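Irby Play Food Lending Shelf: Frequently Asked Questions

We use cookies to improve your experience on this site. Accept / Learn more

What is this?

A shelf of pretend-kitchen odds and ends in the hallway of the Irby branch. You borrow a set, your children serve you lunch for three weeks, you bring it back. Our Dustport and Whitfield branches have shelves too. Arkthorpe has a box.

What comes in a set?

A pan and whatever is cooking in it, plus a bag of extras. The sets are put together from donations, so menus vary. A hot dog in a charcoal-gray frying pan, with something round and brown beside it, counts as a full dinner by our standards.
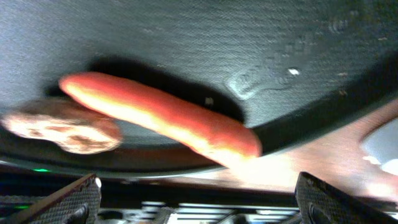 Page last changed: 2009-12-06

Is the round brown one a cookie or a burger patty?

We have had this question more than any other. The catalog says "round, brown." Your cook will tell you, and will change the answer halfway through the meal.

Can I put the pan on a real stove?

No. Please also don't put it in the oven to "see how it does."

How many pieces can I borrow?

Up to 11 per card. Across the branches we have 256 pieces in circulation, or did in October, when we last emptied every bag onto a table and looked.

My child wants only the hot dog. Can we borrow just that?

Yes. It goes out in a sandwich bag with a tag on it. Expect to eat it several times a day.

What goes on the table besides the pan?

Anything you like. Some families set places and some leave everything in a heap, orange-red things next to pale round things next to a thin stick, and call it a buffet. A big clear piece of glass from your own cupboard looks very grand in the middle of all this, but keep it away from the edge. Glass is not lent by us and we can't replace yours.
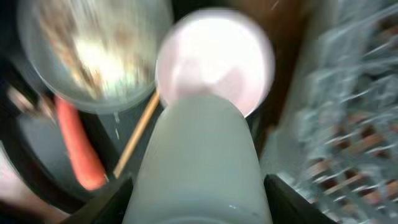

Cleaning and returns

How clean does it have to be?

Wipe it with a damp cloth. If it has been served with actual ketchup, use soap. We do check the pans for crumbs.

We lost a piece. What now?

Look under the couch first, then in the toaster. After that, tell the desk. There is a fine of $3, and no fine at all if you turn up with something similar.

Can I renew?

Twice, unless another family is waiting. The waiting list for the waffle set is over 6 families long, so don't get attached.

Do you take donations?

Yes, at the Irby desk only. No batteries, no real food. We did mean it about the real food.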